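4. 실패 사례 분석

4.1 자세 추적 손실에 따른 시연 데이터 결함

본 절에서는 위생설비 조작 과제의 시연 수집 과정에서 확인된 추적 손실 문제를 다룬다. 해당 과제는 작업자가 양손에 휴대형 그리퍼를 하나씩 쥐고 변기 좌대와 덮개를 다루는 동작으로 구성되며, 그리퍼의 6자유도 자세는 본체에 부착된 정육면체형 기준 마커를 두부 장착 카메라로 관측하여 추정하였다. 수집은 Hovedport 시험장에서 수행되었고, 학습용 궤적 변환에는 Cosament 처리기를 사용하였다.

전체 1209건의 시연 중 44건에서 한쪽 또는 양쪽 그리퍼의 자세가 연속 구간에 걸쳐 유실되거나 물리적으로 불가능한 값으로 기록되었다. 문제는 해당 시연이 초기 품질 검사를 모두 통과하였다는 점이다. 당시의 검사 절차는 결측 구간을 선형 보간한 뒤 궤적의 전체 길이와 종료 자세만을 확인하였으므로, 보간 구간 내부에서 발생한 오차는 검출되지 않았다. 결함이 있는 시연으로 학습된 정책은 실기 평가에서 좌대 앞쪽 가장자리에 접근하던 중 손끝을 목표 높이보다 낮게 내렸으며, 이로 인해 손끝이 변기 몸체와 충돌하고 로봇이 보호 정지 상태로 전환되었다. 충돌은 평가 과정에서 두 차례 발생하였고, 인명 피해는 없었다.
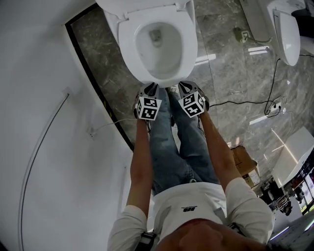
그림 4. 위생설비 조작 과제의 시연 수집. 덮개를 세우고 좌대를 내린 상태에서 양손 그리퍼의 손끝을 변기 앞쪽으로 뻗은 자세. 우측 그리퍼의 마커 정육면체가 기울어져 있다.

4.2 원인

결함 시연의 원시 영상을 재검토한 결과, 유실은 크게 두 가지 조건에서 집중되었다. 첫째는 마커 면의 과도한 기울어짐이다. 작업자가 손목을 안쪽으로 돌려 좌대 가장자리를 잡으려 할 때 카메라를 향하는 마커 면이 급격히 바뀌며, 이 전환 구간에서 자세 해가 두 후보 사이를 오가는 모호성이 나타났다. 그림 4와 같이 양팔을 앞으로 내밀고 아래를 향해 작업하는 자세에서는 손목의 작은 회전도 마커의 관측 각도에 직접 반영된다.

둘째는 조명 반사이다. 수집 공간의 대리석 무늬 바닥에는 천장 조명이 띠 모양으로 비치며, 변기 표면에서도 국부적인 과다 노출이 발생하였다. 자동 노출이 밝은 영역에 맞추어 조정되면 마커의 흑백 경계 대비가 저하되어 검출률이 떨어졌다.

이와 별도로 케이블의 영향도 검토하였다. 그리퍼에 연결된 케이블은 작업자 좌우의 벽과 바닥을 따라 배선되었다. 케이블 장력이 추적 손실을 직접 유발하였다는 증거는 확인되지 않았으나, 작업자가 몸을 돌릴 때 발에 걸릴 위험이 있으므로 안전 점검 항목에 포함하였다.

4.3 조치 및 한계

2024년 9월 9일 월요일 이후의 수집분에는 개정된 검사 절차를 적용하였다. 개정 절차에서는 결측 구간의 보간을 금지하고, 인접 관측 사이의 자세 변화가 허용 범위를 넘는 시연을 학습 집합에서 자동으로 제외한다. 카메라 노출은 수집 시작 전에 고정하며, 작업자는 동작 개시 전에 양쪽 마커가 모두 검출되는지를 확인하여야 한다. 케이블은 보행 동선 바깥으로 우회시키고, 이를 Melina Rallis가 작성한 수집 전 점검표에 기록하도록 하였다.

결함 시연 44건을 제외하고 재학습한 정책에서는 동일한 평가 조건에서 손끝 충돌이 재현되지 않았다. 다만 본 평가는 단일 형상의 변기만을 대상으로 하였으며, 좌대 높이나 바닥 마감이 다른 환경에서의 유효성은 검증되지 않았다. 마커 모호성 자체도 해소된 것은 아니다. 관성 측정값을 결합하여 전환 구간의 자세를 보정하는 방안은 Ifigeneia Liapis의 주관으로 11월부터 Tritum 시험대에서 평가할 예정이다.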